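Sidholm Modular Wall Shelving, Back-Panel Type

Product group: Shop fittings / Gondola and wall units
Range: Sidholm
Supplied by: Nanis Shopfitting

Overview

Sidholm is a steel wall-shelving system for small and medium shops. It is built from slotted uprights, plain back panels, base feet and shelf decks that hook into the uprights without bolts. A run starts with one complete bay and grows by add-on bays, each sharing an upright with its neighbour. The system suits packaged food, household goods, pharmacy lines and stationery. It is not intended for outdoor use or for cold rooms.

Uprights

Uprights are roll-formed steel with a single row of slots on the front face. Each upright stands in a levelling foot with 30 mm of adjustment. On uneven floors, set the highest point first and bring the remaining feet up to it. Wall fixing is required on every upright. The fixing bracket is supplied; screws and plugs are not, as the correct type depends on the wall.

Back panels

Panels drop between the uprights from the top and rest on a lower rail. They carry no load. Plain panels are standard. Perforated panels for hooks can be ordered in the same sizes and may be mixed with plain ones in a single bay. A small gap at the horizontal joint is normal and allows for movement in the steel.

Shelf decks

Decks are supplied flat with a folded front edge. Brackets are handed left and right and are stamped L or R on the inner face. Each bracket has two positions: level, or a 10 degree forward tilt. The tilted position should be used only with a front riser fitted. Maximum load per deck is 90 kg, evenly spread, in the level position. In the tilted position the limit falls to 30 kg.

Deck thickness and bracket size are the same throughout the range, so decks from older Sidholm bays can be moved to new ones. Decks from the Billia range have a different hook spacing and must not be fitted.

Price rail

A clear plastic rail clips to the front edge of the deck and takes paper or card labels. To remove it, lift the lower lip along its full length before pulling forward. Pulling from one end may crack the rail. Replacement rails are sold in packs of 10.

Finish

Powder coat, in white, light grey or dark. The dark finish shows dust more readily than the light ones and marks from adhesive tape are harder to remove. Touch-up paint is available for all three.

Delivery and lead time

Standard sizes are held in stock. Cut-down panels and dark finish decks are made to order. The works closes for 2 weeks in August, and orders for made-to-order parts placed in that period are processed on reopening. Goods are delivered to the kerb unless installation has been booked.
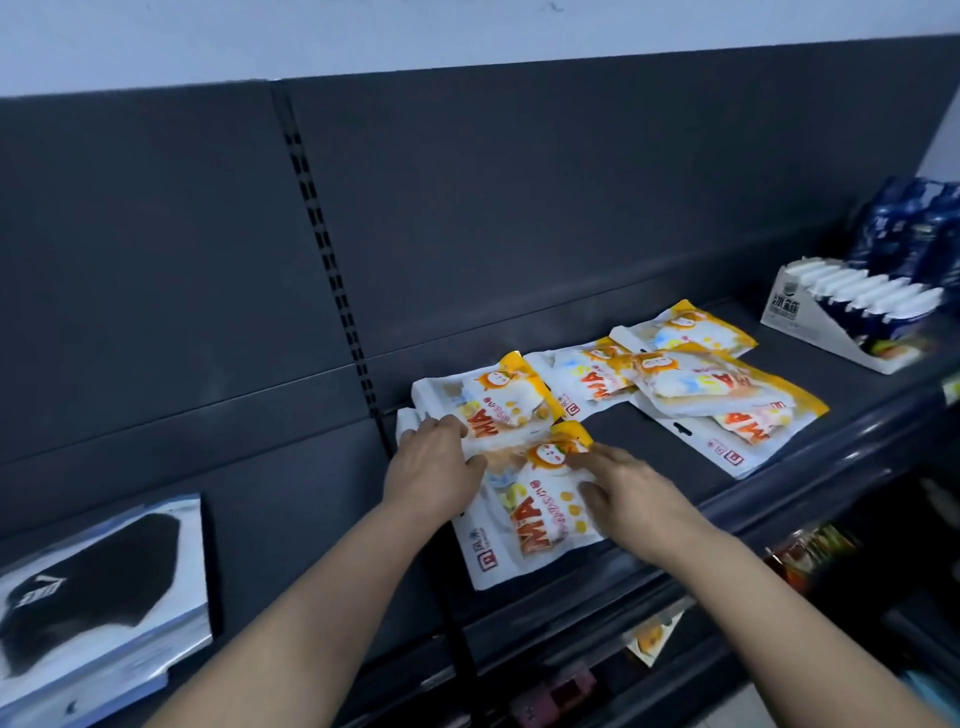
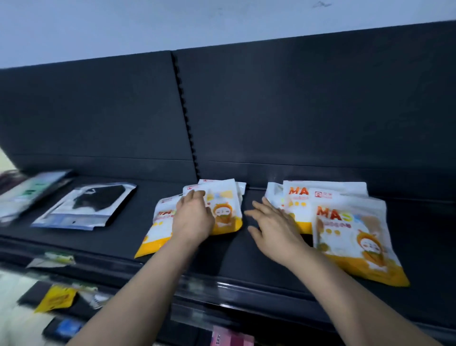

Care and cleaning

Wipe with a soft cloth and a mild detergent. Do not use scouring pads, solvent or bleach. Dry the slots in the uprights after cleaning. Check the bracket hooks whenever a deck is moved, and discard any bracket that is bent or has lost its coating at the hook.

Spare parts

Bracket, left
Bracket, right
Levelling foot
Wall fixing bracket
Clear price rail, pack of 10
Upright cap
Touch-up paint

Quote the finish and the deck depth when ordering spares. The depth is printed on a label on the underside of each deck. For bays bought through Ngcobo Store Supply, quote the original order number as well.

Contacts

Technical questions and load calculations: Antonina Romaniuk
Orders and spare parts: Charmaine Nel

Page last revised June 3, 2020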